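Open Day at the Dastthorpe Rail Yard

I had been meaning to get out to the Dastthorpe yard ever since they announced back in August that the gates would be open to the public, and I am so glad I finally made the trip (even with the drizzle, and even with the line for the shuttle!). If you ride the Serkden line you have passed the place plenty of times, that long low building just after the river bridge, and probably never given it a thought.

We started in the control room, where dispatchers keep an eye on every train between Serkden and the terminal. Our guide walked us through what happens when a car gets stuck on a crossing, from the first phone call to the buses that carry riders around the closed stretch. The line has 738 signals, and a good many of them sit near street crossings, so this comes up more than I would have guessed. The blue sign on the crossing post has a phone number and a crossing ID on it, and calling that number is the quickest way to get trains stopped. I must have driven past those signs for years without reading one.

Then it was down to the shop floor, where car 3786 was up on jacks with its front end off. Najjar does the brake work and was kind enough to let the kids try a hand brake wheel, which made a wonderful racket. A crew of five can change out a wheel set in a single shift, and I could have stood there all afternoon listening to them talk about flat spots and sanding gear. 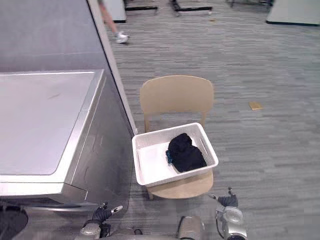
Vol. 12, No. 4 | Page 7

After lunch (chili, very good, go early) there was a talk by Studeo, the firm drawing up the new gates for the Mill Street crossing. The lot by the shop holds up to 1777 cars on paper, though I would still take the train. The next open day hasn't been set yet, but the sign-up sheet is at the Serkden ticket window, and children need closed shoes for the shop floor.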